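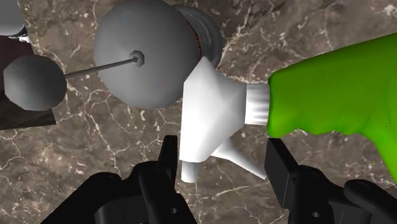
Gerendert: zwei graue Kugeln auf dunkelbraunem Marmor.

Blog > Musik und Technik > Kassetten

Diese Website verwendet Cookies. Mit der weiteren Nutzung stimmen Sie dem zu. Mehr erfahren | OK

Kassetten digitalisieren, zweiter Anlauf

21. Februar 2024

Im Januar habe ich die Kiste mit den Kassetten wieder aus dem Keller geholt. Es sind 50 Stück, die meisten aus meiner Schulzeit in Kirnier. Der Ort hat 4000 Einwohner und hatte damals einen Plattenladen, in dem man Leerkassetten einzeln kaufen konnte. Fast alles, was ich als Jugendlicher gehört habe, kam aus dem Radio auf diese Bänder, mit abgeschnittenen Anfängen und einem Moderator, der in den Schluss hineinredet.

Der erste Versuch vor einigen Jahren ist am Kabel gescheitert. Ich hatte den Kopfhörerausgang an den Mikrofoneingang des Laptops gehängt, und alles klang übersteuert. Jetzt habe ich ein kleines Audio-Interface mit Line-Eingang. Den Pegel stelle ich an der lautesten Stelle ein und lasse dann die Finger davon.

Aufgenommen wird mit Modik. Das Programm ist nicht schön, speichert aber unkomprimiert und läuft auch dann weiter, wenn der Bildschirm ausgeht. Ich nehme jede Seite am Stück auf und schneide später. Vor der Aufnahme spule ich das Band einmal ganz vor und wieder zurück, weil einige Wickel nach der langen Lagerung fest sitzen.

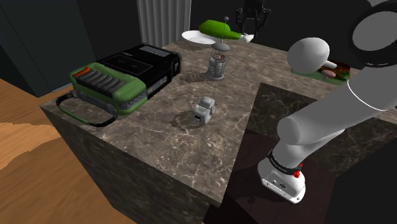
Was auf den Bändern ist

Am besten erhalten sind die Aufnahmen der Schülerband. Wir hießen Dagdag, probten in der Garage von Temitope Haruna und haben zwei Auftritte gespielt, beide auf dem Sommerfest. Temitope hat am Schlagzeug schon damals das Tempo gehalten, der Rest von uns weniger. Ich habe ihm die Dateien geschickt. Er konnte sich an zwei Stücke erinnern, die ich vollständig vergessen hatte.

Schlechter steht es um die billigen Bänder. Da fehlen die Höhen, und stellenweise hört man die Rückseite durch. Rauschfilter habe ich ausprobiert und wieder abgeschaltet, die Becken klangen danach wie unter Wasser. Bei einer Kassette hat sich der Andruckfilz gelöst. Den habe ich aus einer anderen Hülle ersetzt, in der nur ein halber Sprachkurs war.

Die Beschriftungen tippe ich so ab, wie sie dastehen, auch »Verschiedenes 3 (neu)«. Als Nächstes kommen die Hörspiele dran.

Neueste Beiträge
Line-Eingang oder Mikrofoneingang?
Fudolo: ein Regal für Tonträger
Tonköpfe reinigen mit Isopropanol
Der Plattenladen in Kirnier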